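403 shares | 40 comments

Rulano storage bins: six months with the yellow ones

I bought my first set of Rulano bins in November, after I'd knocked a jam jar of washers off the shelf for the second time and decided enough was enough. My garage is damp, narrow and full of half-finished jobs, so I wanted something shallow that I could see into without tipping it out all over the bench. 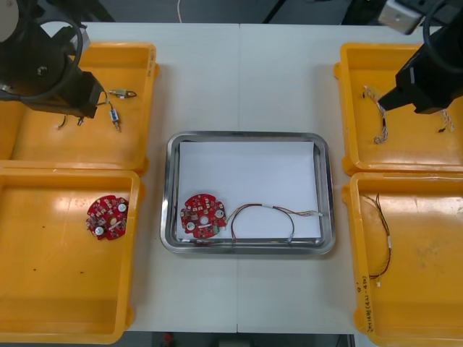 They came from Bover, well packed, and I paid a bit more than I would have for the Dow ones my last shed was full of. Worth it? Mostly, yes! The rims are nice and stiff, so you can carry one by a single edge with a load of bolts in it and it won't sag (my old ones used to fold up like a wet sandwich). The plastic wipes clean too, even after I'd let chain oil sit in it all winter. 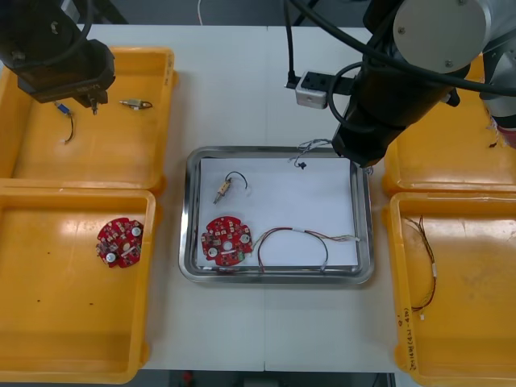
Yellow bins either side of a steel tray.

Grumbles, then. There's no slot for a label, so you end up writing straight on the rim, and the colour is — how to put it — loud. The floor also picks up scratches quickly if you keep anything sharp in there. I wouldn't mind a lid either. 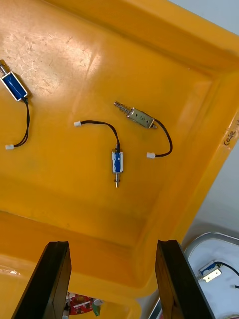
Rimness commented that the lids are sold separately and she'd gone back to jam jars anyway, as the bins slide about on a smooth shelf. Fair point about the sliding! I've cut up an old bath mat to go under mine and they've stayed put. I'm ordering another set for the paint brushes.

60 people found this helpful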